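4장. 작업대 덮개 깔기와 표면 관리

이 장에서는 Lomura 작업대에 Urna 덮개를 까는 방법과 평소 관리 방법을 설명합니다. 다리 조립과 수평 조절은 3장에서 마친 것으로 봅니다. 상판이 아직 흔들린다면 3장의 조절 나사 항목으로 돌아가 다시 조이십시오.

4.1 준비물

Urna 덮개 롤 1개
고정 클립(작업대 상자에 동봉)
줄자와 연필
재단용 칼 또는 가위
마른 천
중성 세제

덮개 롤은 비닐 포장을 벗긴 다음 실내에 하룻밤 펼쳐 두었다가 사용합니다. 롤에서 바로 풀어 깔면 양 끝이 말려 올라와 클립이 제대로 물리지 않습니다.

4.2 덮개 재단

1. 상판의 가로와 세로를 각각 두 군데에서 잽니다. 값이 서로 다르면 큰 쪽을 기준으로 합니다.
2. 네 변 모두 접어 내릴 여유분을 40mm씩 더합니다.
3. 덮개를 뒤집어 뒷면에 연필로 재단선을 긋습니다. 볼펜이나 유성펜은 앞면까지 배어 나올 수 있습니다.
4. 재단선을 따라 자릅니다. 칼을 쓸 때는 한 번에 힘을 주어 자르지 말고 같은 선을 여러 번 가볍게 긋습니다.
5. 모서리 네 곳은 여유분만 비스듬히 잘라 냅니다.

주의: 상판 위에서 직접 칼을 쓰지 마십시오. 칼자국으로 생긴 손상은 보증 대상에 포함되지 않습니다. 반드시 재단판을 받치고 작업합니다.

4.3 덮개 깔기

1. 상판을 마른 천으로 닦습니다. 모래알이나 나무 부스러기가 남아 있으면 덮개 위로 자국이 올라옵니다.
2. 덮개를 상판 가운데에 맞추어 내려놓고 네 변의 여유분이 고른지 확인합니다.
3. 가운데에서 바깥쪽으로 손바닥을 밀며 공기를 뺍니다.
4. 뒤쪽 변부터 클립을 끼웁니다. 이어서 앞쪽 변, 왼쪽, 오른쪽 순으로 진행합니다.
5. 마지막 클립을 끼우기 전에 덮개를 가볍게 당겨 팽팽하게 합니다. 너무 세게 당기면 모서리의 자른 부분이 찢어집니다.

참고: 잔주름은 사용하면서 조금씩 펴집니다. 하루가 지나도 손끝에 걸리는 주름이 있으면 가장 가까운 클립 두 개를 풀고 3번부터 다시 합니다. 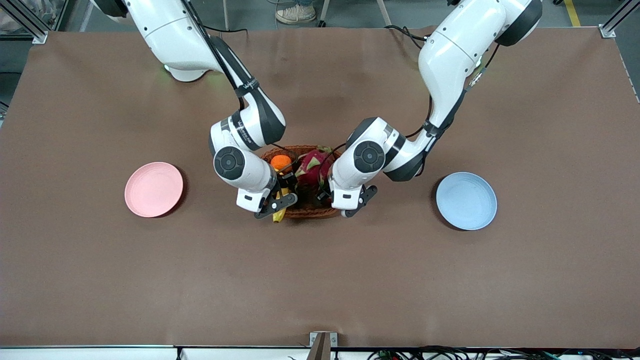

4.4 하중과 사용 조건

덮개는 상판의 허용 하중에 영향을 주지 않습니다. 허용 하중은 제품 뒷면 명판에 적힌 값을 따릅니다. 무거운 물건은 한쪽 모서리에 몰아 두지 말고 다리 사이 안쪽에 놓습니다.

덮개 위에서 다음 작업은 하지 않습니다.

납땜, 글루건, 인두 등 열을 쓰는 작업
용제나 페인트 희석제를 쓰는 작업
망치질처럼 충격이 반복되는 작업

경고: 덮개는 난연 제품이 아닙니다. 불꽃이나 전열 기구를 가까이 두지 마십시오. 열을 쓰는 작업을 해야 한다면 덮개를 걷어 내고 별매품인 Bakker 내열판을 설치합니다. 내열판 설치 방법은 6장에 있습니다.

4.5 일상 관리

1. 작업이 끝나면 마른 천으로 먼지를 털어 냅니다.
2. 얼룩은 중성 세제를 묻힌 천을 꼭 짜서 두드리듯 닦습니다. 문지르면 그 자리에 윤이 나서 얼룩보다 눈에 띄게 됩니다.
3. 물을 엎질렀을 때는 곧바로 흡수시키고, 클립을 풀어 덮개 아래까지 말립니다.
4. 21일마다 클립이 헐거워졌는지 확인합니다.

직사광선이 드는 자리에서는 색이 고르지 않게 바랠 수 있습니다. 오래 올려 두는 물건은 가끔 자리를 옮겨 주십시오.

4.6 교체 시기

보푸라기가 작업물에 묻어나거나 찢어진 곳이 클립까지 이어졌으면 덮개를 교체합니다. 사용 시간을 기록하는 작업장에서는 2,000시간을 교체 기준으로 삼습니다. 헌 덮개는 버리기 전에 새 덮개의 재단 본으로 쓸 수 있습니다. 이때 늘어난 변이 있는지 줄자로 다시 재어 보십시오.

교체용 롤은 Jurnislow 대리점에서 주문하며, 주문서의 품번 칸에 3452를 적습니다. 폭이 다른 구형 롤은 이 작업대에 맞지 않습니다.

4장 개정: 2026년 7월 31일
개정 담당: Poonam Joshi
변경 내용: 4.3의 클립 순서 수정, 4.4의 경고 문구 추가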